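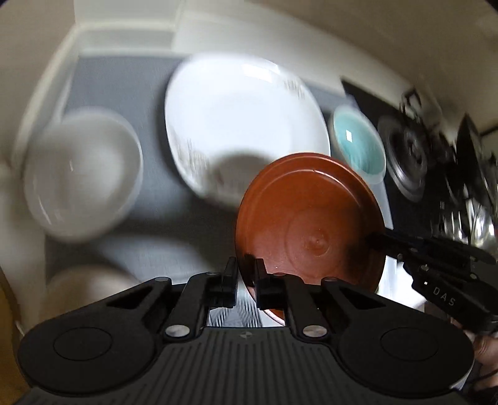
Work on the Okard gripper continued through the weekend at the shared workshop in Bernatbridge, and the revised finger pads are now fitted. The linkage has been reset with 31 new shims, and the log stands at 2,947 open-and-close cycles – a satisfactory figure for a home build.
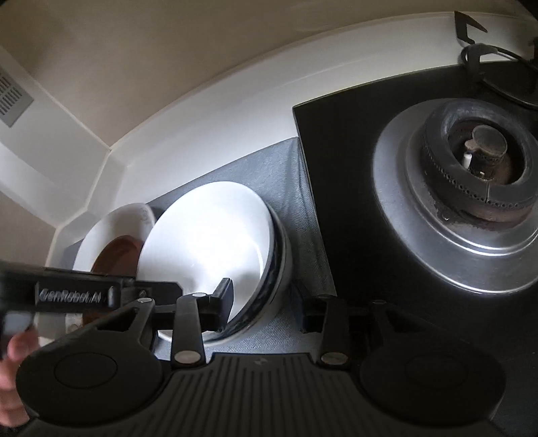
Pad spacing remains the principal matter under review. Dishes with a smooth rim present one set of demands; a large white bowl with a dark, mottled band around its outside, set down on woven cloth beside a gas burner, presents another. A further report will be issued in January, when the Kvaran springs are due.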